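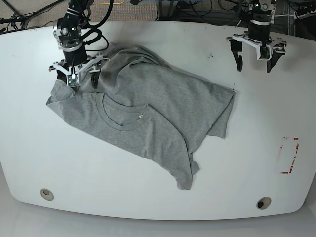 Bimau opens enrolment for children's trampoline and tumbling programme

Bimau, operator of the Cudonen sports hall, has opened enrolment for its children's trampoline and tumbling programme. Classes begin in August and are open to children aged 4 to 15.

The programme is divided into 2 stages. Stage one covers landing shapes, forward and backward rolls, and straight, tuck and straddle jumps on a trampoline at floor level. Stage two adds the round-off, the handspring and seat and front drops in sequence. Children move between stages on assessment by a coach. Age is not used as a criterion.

Sessions last 50 minutes, including a warm-up and a fixed period of strength and balance work. Parents may watch from the gallery but are asked to stay off the hall floor during instruction. Long hair must be tied back and jewellery removed before entry. Children should wear close-fitting clothing without zips or buttons. Bare feet are required on the tumbling track and socks on the trampolines.

The hall has 888 square metres of matted floor, fitted during the recent refit by flooring contractor Joshi. It stands beside the former Eteta mill, built in 1835, and shares the mill's car park. Access for drop-off is by the north gate only.

"The syllabus sets out each skill in order, and a child repeats a skill until it is secure," said Pilar Rivadeneira, head of coaching at Bimau. "Some children will spend a full term on rolls and landings. Parents should expect that."

Places are allocated in order of application. A trial session may be booked before enrolment, and its cost is deducted from the first term's fee. Application forms and the class timetable are available from the Cudonen reception desk.

Ends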